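Tromis – call for households, second round

We are looking for 41 households in Rotside to keep a lighting diary for us, starting in March. Payment is 254 pounds per household, paid at the end.

Let us be plain about why we are asking. Every lamp seller in the country now claims that the right bulb will help you sleep, read longer or feel less gloomy. We doubt most of it. Our first round, run with Jasent, gave us 2,000 diary pages and very little that would stand up to a hard question. Half the entries said "fine".

So we want people who will write more than "fine". You do not need to care about lighting. If you already own a special bulb and swear by it, we would still like to hear from you, though we may not believe you.

You will need to be over 18, live at one address for the whole month and fill in a page each evening. Please do not apply if you expect a miracle bulb in the post. You will use the lamps you have.

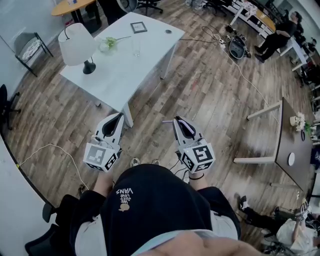
Desk lamps are what we know least about, and the Fogh leaflet that calls them "gentle on the eyes" gives no source. We want to know where yours stands and when it goes on. An ordinary one will do very well: white drum shade, black base, black cord trailing off the edge of a white desk. Floor lamps count too.

Apply through the form on the Tromis site by Sat 16 July. Late forms will not be read.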